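3. Dar de alta los libros y preparar las fichas de lectura

Si ya tienes instalado Busitz y creada tu biblioteca, lo siguiente es meter los libros. Yo empecé por los ensayos de historia de las mujeres que leemos en el club, que son los que más notas al margen me generan, pero puedes empezar por donde quieras.

3.1. Abre Biblioteca > Nueva obra y escribe el título tal como aparece en la portada interior. En la cubierta a veces lo recortan, y luego no hay quien encuentre el libro en el buscador.

3.2. Rellena autora, editorial y año. Si es una traducción, marca la casilla y añade el nombre de quien traduce (¡por favor, no te lo saltes!). En mi ficha de prueba puse a Aldana Figueroa como traductora y Quintela como editorial.

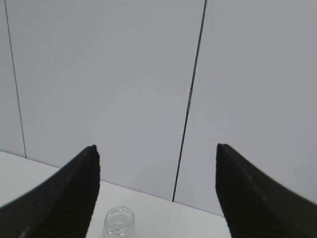 3.3. Elige la materia. Puedes poner hasta dos, y la primera es la que manda a la hora de ordenar las estanterías. Yo uso «Retórica» y «Historia social» casi siempre.

3.4. Pulsa Guardar. El programa tarda unos cuatro segundos en crear la ficha, así que no le des otra vez al botón, que te la duplica.

Nota: si vienes de Helluvau, exporta antes tu catálogo en CSV y revisa los acentos. A mí me llegaron todas las eñes convertidas en signos raros y tuve que repetir la importación con la codificación UTF-8.

3.5. Entra en la ficha y abre la pestaña Citas. Copia el pasaje, pon la página y escribe debajo tu comentario — el campo gris es para ti y no sale al compartir la ficha. Sawsan Sleiman me enseñó a apuntar también la edición en cada cita, y desde octubre lo hago siempre.

Cuidado: al borrar una obra se borran también sus citas, y no hay papelera. Haz copia antes.

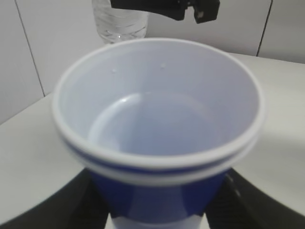
4. Compartir las fichas con tu grupo

4.1. En Ajustes > Grupo, crea un grupo nuevo y copia el enlace de invitación. El nuestro se llama Stelness.

4.2. Decide quién puede editar. Yo dejo la lectura abierta y la edición solo para dos personas — con más, acabábamos pisándonos los cambios.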